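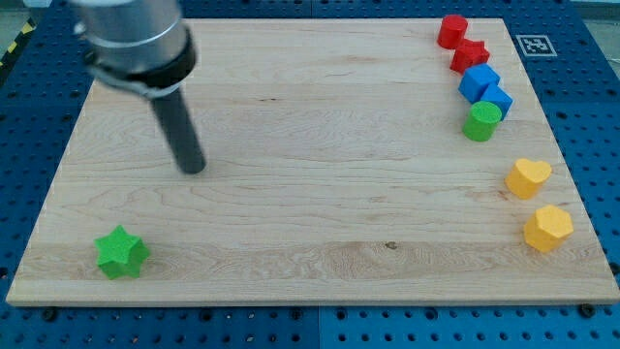
A tábua grande, ou como perdi uma mesa

Quem acompanha esta newsletter desde maio sabe que prometi acabar com a confusão dos blocos cá em casa. Prometi também falar de prateleiras, mas essas continuam encostadas à parede do corredor, ainda na embalagem, e peço que respeitem a dor da família.

Vamos então aos blocos. Temos um balde deles, herdado de uns primos que o entregaram com uma pressa que na altura me pareceu generosidade. São de várias cores e formatos, e têm a particularidade de nunca estarem onde foram deixados. Debaixo do sofá, dentro de uma bota, uma vez no frigorífico, ao lado da manteiga. A minha filha mais velha garante que foi o irmão. O irmão ainda não fala o suficiente para se defender, o que dá muito jeito a toda a gente.

A ideia da tábua veio do Wilmer Taipe, leitor de Ekutcombe, que me escreveu depois do número sobre tapetes de brincar (aquele em que eu disse mal de todos, e mantenho). Contava ele que deixou de comprar tapetes e passou a pôr os filhos a brincar em cima de uma tábua de madeira clara, grande e lisa, sem caixinhas nem divisórias. O argumento dele é simples: um tapete estampado já traz estradas, rios e uma quinta com vacas, e a criança limita-se a estacionar. Uma tábua não traz nada. Se quiserem um rio, que o arranjem.

Fiquei desconfiada, como fico sempre que alguém me diz que o remédio é ter menos coisas e para isso preciso de adquirir mais uma. Mesmo assim fui à Boonyarit, que é onde se vai quando se quer madeira e se tem paciência para ouvir falar de madeira. O senhor do balcão perguntou-me que uso lhe ia dar. Respondi que era para blocos. Ele perguntou se eram blocos de cimento. Tivemos ali um momento difícil, mas acabámos por nos entender.

Algumas coisas que aprendi nessa tarde e que passo a quem esteja a pensar no mesmo:

A madeira clara ganha. Um cilindro vermelho ou um cubo azul veem-se do outro lado da sala, e isto faz diferença às oito da noite, quando já se arruma mais por fé do que por vista. Na mesa escura da sala de jantar perdi um bloco azul durante uma semana inteira. Estava em cima da mesa.

Os nós e os veios ficam. Mostraram-me tábuas mais caras, sem uma única marca, e achei-as com ar de consultório. Um nozinho escuro perto do meio, umas manchas avermelhadas no veio, e as crianças têm logo por onde começar. Cá em casa o nó é um poço. Já lá caiu muita gente.

A borda deve vir chanfrada. Paguem a quem saiba fazer isso, ou peçam emprestada uma lixa e uma tarde livre. Eu escolhi a lixa e arrependi-me por volta do terceiro lado.

E meçam as portas. Não vou desenvolver.

Quanto à superfície por baixo, há duas escolas. O Wilmer põe a tábua diretamente no chão. O Roman Tokarz, que assina connosco a secção de oficina e tem opiniões sobre parafusos, defende uma bancada de painel perfurado, do azul, por ser rija e por se poder prender coisas nos furos. Tem razão na primeira parte. Na segunda esqueceu-se de que uma criança de dois anos também gosta de prender coisas nos furos - massa, por exemplo, e depois um dedo, com a respetiva gritaria. Nós ficámos com a mesa de jantar, que desde então deixou de ser de jantar. Comemos na cozinha, de lado, como num comboio.

Os formatos também merecem uma palavra. O cubo é o bloco trabalhador, serve para tudo e ninguém lhe agradece. O cilindro porta-se bem enquanto está de pé. A estrela é uma vaidosa: tem cinco pontas, deita-se na tábua a ocupar espaço e não há maneira de lhe empilhar nada em cima com dignidade, embora a minha filha tente todos os dias e me chame para ver. Se forem comprar um conjunto da Cinditz ou da Henetti, contem com discussões por causa das estrelas. Vêm sempre menos do que os irmãos.

Uma leitora perguntou se isto resolve o problema da arrumação. Resolve um bocadinho. A regra cá de casa é que o que está na tábua pode ficar até ao dia seguinte, em fila torta ou como calhar, e o que estiver fora vai para o balde. Na prática, o que acontece às sete e meia é um movimento migratório de blocos para cima da tábua, tudo ao monte, com ar muito sério, «porque ainda estamos a brincar».

No próximo número, as prateleiras. Já abri um dos sacos de parafusos e o Roman pediu-me por escrito que não mexa em mais nada até ele chegar.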